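I have been going to legislative hearings in Pimstead for the better part of 18 years now, first because my neighbor needed a ride and later because I found I liked it, and I still can't get used to how bills are written in this state.

Take the budget bill last April. It came out at 1499 pages, and members had eight hours to look it over before the vote. Eight! I've spent longer than that on a jigsaw puzzle (a hard one, mostly sky). 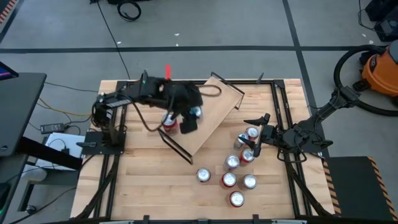

The senator from Nutelton, bless her, asked for one more day and lost by a handful of votes. Leadership told her the deal would fall apart if it sat overnight. Well, maybe so, but a deal that can't survive a night's sleep makes me nervous, and I say that as someone who has voted for these folks most of my life.

I'd like to see a plain rule: 66 hours between the final text and the roll call, with no waiver unless both parties agree to it. Folks out in Llanos would have time to call in, and the smaller papers could read the thing too.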